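Sleep, or the lack of it

I promised Amber Sowerby I'd stop complaining about being tired and do something about it, so for 14 nights I went to bed at the same time. Ten-thirty, lights out, no bargaining! I'm a terrible sleeper (always have been, my mother used to find me reading under the kitchen table at 2 a.m.) and I figured a bedtime was for toddlers. Well, I was wrong about that.

The first few nights were awful. I lay there going over grocery lists and a silly argument I had with Raed over parking. Then somewhere in the second week I started getting sleepy at ten, all by myself, halfway through a crossword. I also quit coffee after lunch, which hurt more than the bedtime did, and I switched to that mint tea from Zoubi that Aleksandra keeps telling everyone to buy. She's right, it's good. Let it steep longer than the box says.

The part I still can't manage is the phone. I read one message, then the news, then I'm looking at cabins in Zornstead I can't afford. I bought a plain old alarm clock so I'd have no excuse, and we'll see how that goes.
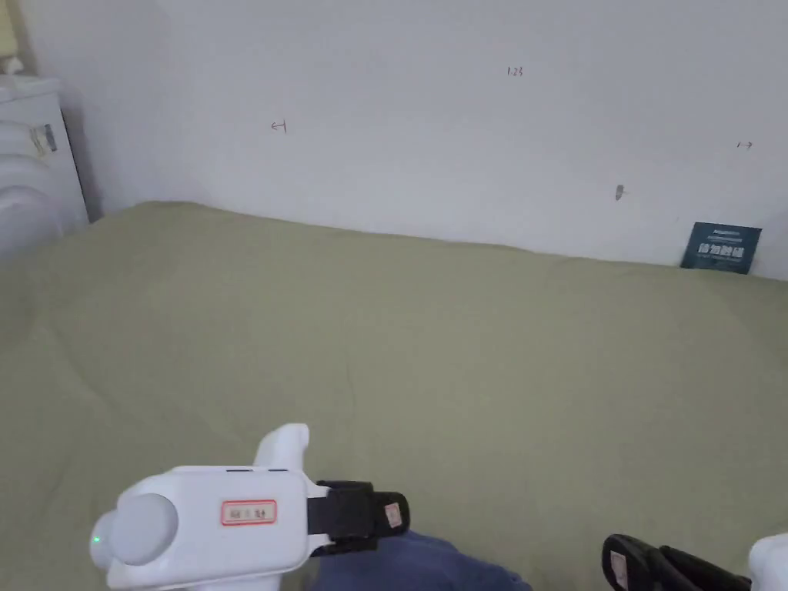
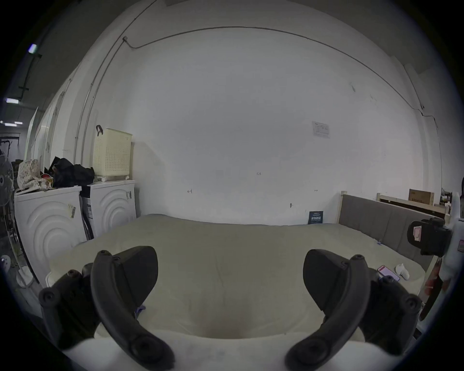 Several of you wrote in after the last issue with your own tricks. Georges Khasawneh swears by cold feet and a warm hat, and one reader counts backward from 500 by sevens, which would keep me up until December. Keep them coming, I'll print the best ones next time. And if you have any advice for a husband who snores, please send that first.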